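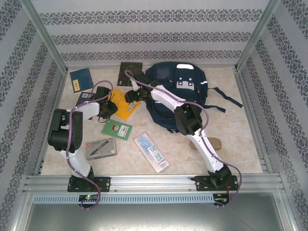
According to one reader, Rasero, a two-arm kit ought to be judged on school supplies and bags before anyone looks at its data sheet. We agree with that view, and it shaped our review of the Hulteo bench kit, sold by Steinbach.

The kit comes as a pair of white arms that bolt to a single aluminum rail. Mounting plates, grippers and cabling are included in the price. Assembly at our Garkham office took 153 minutes, of which 57 went to leveling the rail. The printed manual is clear on wiring but thin on calibration, and we would ask Steinbach to add a page on the subject.

Our trial used a navy backpack, books, a booklet and other small items on a light surface. Books with stiff covers are a fair test of grip, as they lie flat and offer little edge to hold. A soft bag asks more of the control software — both arms must work close together over the same object.

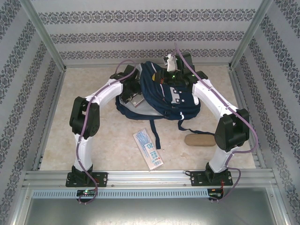 Reading time: 2 min

Steinbach offers a support plan alongside the kit. We sent five questions during the trial and received written answers to all of them, although the reply on gripper pads referred to an older model. Spare pads are ordered separately.

Buyers should note that the purple cables need slack at the elbow joints. We recommend checking them at the start of each session. The kit is suited to teaching rooms and small laboratories with a bench of their own. A second review, covering the software license, is planned for December.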